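Janance Gift Counter Guide
Section 7: Packing Small Goods into Paper and Jute Bags

7.1 Purpose of this section

This section sets out the procedure for packing alarm clocks and other small hard goods into open-top bags at the counter. It applies to the paper carrier and the jute tote. Boxed goods are covered in Section 8. All packing is carried out on the marble-patterned tabletop, with the bag placed toward the back and its mouth open.

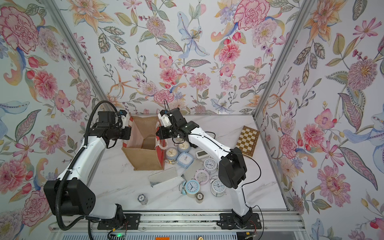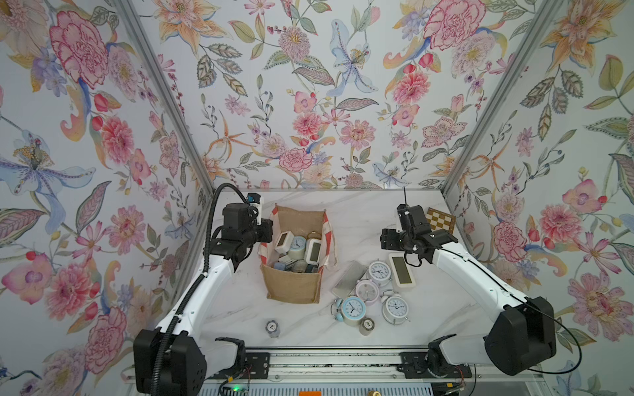
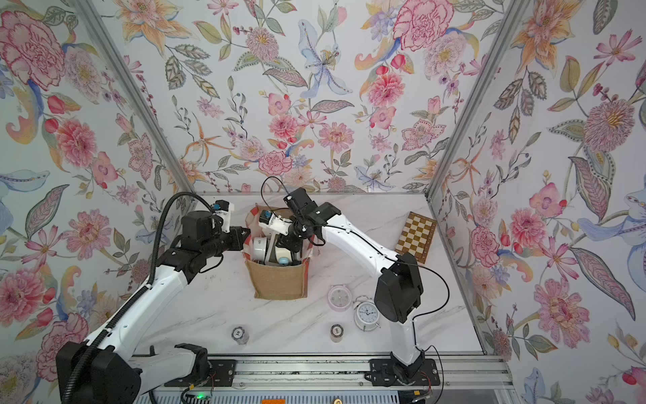 7.2 Choosing the bag

Two bag types are supplied with the Janance counter set. Both stand upright when opened correctly, and both are filled from the top. Select the bag before any goods are brought to the table.

Paper carrier (Brandes, kraft interior). Use for single items and for light orders. The paper carrier creases easily and should not be opened and refolded more than is necessary. Once a side panel has torn, the bag must be withdrawn from use.

Jute tote (Wanard, striped handles). Use for orders of several clocks, for goods with metal feet or bells, and for any order that the customer intends to carry some distance. The jute tote tolerates repeated handling. It sheds short fibers when new and should be shaken out over a waste bin before first use.

NOTE: The red-and-white handles of the jute tote are stitched to the body of the bag. Check the stitching at each end by pulling gently on the handle. A bag with a loose handle may be kept for storage at the counter but must not be issued.

7.3 Preparing the table

1. Clear the tabletop of paper, tape and tools that are not required for the order.

2. Wipe the surface with a soft, slightly damp cloth and dry it. Grit left on the table will scratch the glass or plastic face of a clock placed face down.

3. Inspect the wallpaper along the lower part of each wall. Marks near the table should be cleaned the same day with a dry sponge. Do not use liquid cleaner on the floral paper; the colors may run, and replacement rolls of the same pattern are not held in stock.

4. Confirm that the light over the table is even. Scratches and loose parts are easily missed in shadow.

CAUTION: Do not place heavy goods on the tabletop from a height. Set them down flat. Chips in the surface cannot be repaired at the counter and must be reported.

7.4 Opening and standing the bag

1. Hold the bag by its upper edges and draw them apart. Do not push a hand down through a closed bag.

2. Press the base flat from the inside with the fingertips.

3. Set the bag near the back of the table. Leave the center of the table free for the goods.

4. Turn the handles of a jute tote outward so that they hang to either side of the mouth. A handle lying across the opening will catch on clock feet, rings and winding keys.

5. Check the front panel of a paper carrier. If the panel has folded inward, ease it out again before filling. Goods placed against an inward fold will press on the crease and may split the paper.

6. If the bag leans, lift it and reset the base. A slight tilt is acceptable while the first item is being placed, provided that the bag is steadied with the other hand.

NOTE: For the jute tote, a Nostano base card may be fitted before filling. The card is cut to the size of the bag and is inserted with the printed side down. It is not suitable for the paper carrier.

7.5 Laying out the clocks

1. Bring the clocks for the order to the center of the table. Spread them so that each can be picked up without touching its neighbor. Clocks should not be stacked on one another.

2. Stand each clock on its feet where the shape allows. Round clocks without feet should be laid on their backs, never on their faces.

3. Check that the hands are fitted and that nothing rattles when the clock is turned.

4. Look over the tabletop for small parts. Rings, caps and keys can come away from a clock during handling. Any loose part must be matched to its clock before packing begins.

5. Switch every alarm to the off position. If the clock has no switch, remove the battery and place it in a small envelope marked with the order number.

CAUTION: A clock packed with its alarm on may sound inside the bag and will have to be unpacked. Check the switch again immediately before the clock is lifted.

If a loose part cannot be matched, place it in the parts tray and enter it in the counter log under code 251. Do not pack the order until the entry has been cleared by the shift lead.

7.6 Filling the bag

The same order of work applies to both bag types.

1. Begin with the largest and heaviest clock. Hold it by the sides of the case. Do not lift a clock by its bell, handle or ring.

2. Lower the clock through the mouth of the bag until it rests on the base, then release it. Goods must not be dropped from the rim, even into a soft bag.

3. Steady the mouth of the bag with the free hand while the item is lowered. The upper left edge is the usual place to hold when the item enters from the right.

4. Place the second clock beside the first. Turn the faces of the clocks toward the side panels and keep the backs to the middle.

5. Slip a sheet of tissue between any two cases that touch. One sheet is sufficient for plastic cases. Use 2 sheets for painted or metal cases.

6. Continue with the smaller clocks. Fill the corners before building a second layer.

7. Stop when the goods reach a point 40 mm below the rim. The space above the goods allows the bag to be carried without strain on the upper edge.

NOTE: Where an order does not fit below the 40 mm line, divide it between two bags of the same type. Do not combine a paper carrier and a jute tote in one order unless the customer has asked for this.

7.7 Checks before the bag is closed

Before the bag leaves the table, the person packing the order should confirm the following:

The tabletop is clear and no part of the order remains on it.
The bag stands without support.
No hard edge can be felt pressing through the side panels.
Both handles of a jute tote are free of the contents.
The order slip has been placed inside, on top of the goods and not between them.

Lift the bag a short distance from the table and set it down again. If the contents shift or knock together, remove the upper layer, add tissue and repeat the check.

7.8 Closing and handing over

Paper carrier: Fold the rim over once and secure it with a single counter sticker at the center. Do not staple the bag.

Jute tote: Bring the handles together above the mouth. The tote is left open unless the customer requests a tie, in which case use the flat cotton ribbon supplied with the counter set.

Hand the bag over upright, with one hand beneath the base. Advise the customer that the alarms have been switched off and, where relevant, that the batteries are packed separately.

7.9 Unpacking and returns

Returned orders are unpacked on the same table, in the reverse order of filling. Lift out one clock at a time and place each at the center of the table before reaching for the next. The bag must not be tipped out.

Jute totes returned in good condition may be used again after they have been shaken out and aired. Fold them flat along the original creases and store them with the handles tucked inside. Paper carriers are not reissued. Remove the sticker and place the paper with the recycling.

Supplies of both bags should be checked in January, when the seasonal stock is put away, and again before the summer range is set out. Reorder forms are kept with the Brandes and Wanard price lists at the back of this guide.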